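We use cookies to remember your reading preferences. Accept | Manage settings

Print this article | E-mail this article

3.2 Pilling and edge wear in knit gloves

Returned gloves were collected in April from the two Cesside stores that take back worn knitwear. The stores sent 188 single gloves, most of them without a partner. Gloves with leather palms or sewn linings were set aside, as their wear is governed by the lining seam and has been treated elsewhere (Section 2.4). The rest were sorted by fiber content where a label survived and by a burn test where it did not.

Each glove was graded on the 5-step Trovwood scale, in which 1 is heavy pilling and 5 is no change. Grading was done under one lamp by two people working apart. Where their grades differed by more than one step, the glove was graded again the next morning.

Dark, fuzzy knits gave the most trouble. Loose surface fiber hides the pills, and the grader has to tilt the fabric to find them. Edges are easier to judge. A frayed border shows up as a line of bristles even on black yarn (Figure 3).

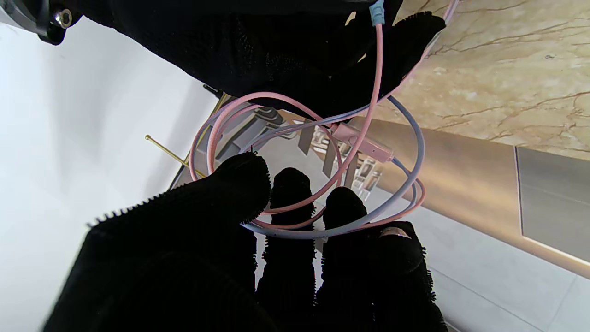
Cherry Mae Dela Peña

Figure 3. Black fuzzy knit gloves; the upper one has a frayed, bristly edge.

Fraying at the edge did not follow pilling on the palm. Several gloves graded 4 on the palm had lost the bind-off at the cuff, and some badly pilled pairs had sound cuffs. We take this to mean that cuffs wear mainly from being pulled on, while palms wear from rubbing against bags, rails and steering wheels.

To check the palm result, new swatches in the same yarns were rubbed on the Boiko bench for 1,000 and then 2,000 cycles. Acrylic swatches pilled early and changed little in the second half of the run. Wool swatches pilled later and shed some of the pills before the end. Blends fell between the two, with more spread than we expected. Cuffs were not tested on the bench, which has no clamp for a tube of fabric.

Print this article | E-mail this article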